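Ernlow Packing Hall
Minutes of the staff meeting on automation at the returns and accessories line
January 21, 2021, canteen, 13:30 to 14:45

Chair: Refilwe Shezi
Minutes: Valter Hellström
Present: day shift of the returns line, two people from the evening shift, maintenance, the union contact. The supplier Ternus joined by telephone for item 3.

1. Opening and previous minutes

Refilwe opened the meeting. The minutes from November were approved with one correction: the training hours for the evening shift are paid at the normal evening rate, and not at the day rate as it was written. Payroll has been informed.

2. Where we are with the new line

Refilwe gave the status. The first robot cell is installed behind station 2 and is for the time being switched on only in the mornings. It takes articles from the tray and sets them in the sorting shelf. Boxes and books go well. Thin articles and soft packaging are still done by hand, and this will be so at least until the summer.

The cell had 69 stops in its first full week. Most of them were short and were solved by the person at the station. It was asked from the floor if these minutes are counted in the personal rate. Refilwe answered that they are not, but she agreed that the screen at the station shows it as if they were. The screen must be changed.

Maintenance reminded everybody that the gate must be fully closed before restart. If the lamp stays yellow, please call them and do not try a second time.

3. Questions to Ternus

Ternus explained that the cell learns from examples which people make with the hand-held gripper. The more different the articles and the positions are, the better it becomes with things that are hard to hold. They wish for 311 recordings of each article group before they make a new version. The group for phone accessories has 50 so far.

A question was if the recordings will be used to measure how fast a person is working. Ternus said no, and that the files have no name or employee number in them. The union contact asked to get this in writing. Ternus will send a letter to Refilwe.

It was also asked if the persons who record are teaching the machine to take their own job. Refilwe did not want to give a quick answer to this. She said that no position on the returns line is removed this year, and that the agreement with the union says so. For next year she does not know yet, and she will not promise what she cannot keep. Several people said that they would like to hear this directly from the management at Ferier, who own the hall. Refilwe will invite them.

4. Work with the hand-held gripper

Four colleagues have now made recordings for two weeks. Their experiences were discussed for quite a long time.

The gripper is heavier than it looks. After one hour the wrist becomes tired, most of all for those with small hands. Phone cases are considered the most difficult article in the group, as they are smooth and one must keep them upright on the way to the shelf.
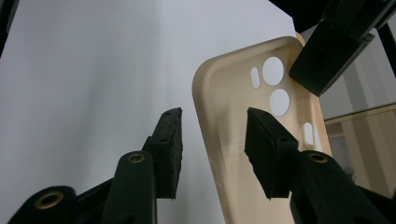 The proposal from the floor was to work not more than 40 minutes at a time and then change to normal packing. The meeting was in favor. Refilwe will put it in the shift plan from next week.

One colleague remarked that it is a strange feeling to do slowly a thing which the hands have done fast for 11 years. Others agreed. It was also said that the recording table is a quiet place and that some would gladly have more of it. Until now only the day shift was asked. The evening shift wants the same chance, and a list will hang beside the time clock.

Whoever records is paid the same supplement as for machine work. This was unclear before, and it applies also to the two weeks already done.

5. Other matters

The pallets from Bråten are still stacked too near the emergency exit. Valter has written to them twice and will now telephone.

The coffee machine will be repaired. No date is known.

6. Tasks

Change of the screen at station 2, so that stops are not shown in the personal rate: maintenance together with Ternus.
Letter about the use of the recordings: Ternus, to Refilwe.
Invitation to Ferier: Refilwe.
Shift plan with 40 minutes limit: Refilwe.
List for recording work, both shifts: Valter.
Telephone call to Bråten: Valter.

Next meeting will be announced on the board. Corrections to these minutes can be given to Valter in person or put in his tray.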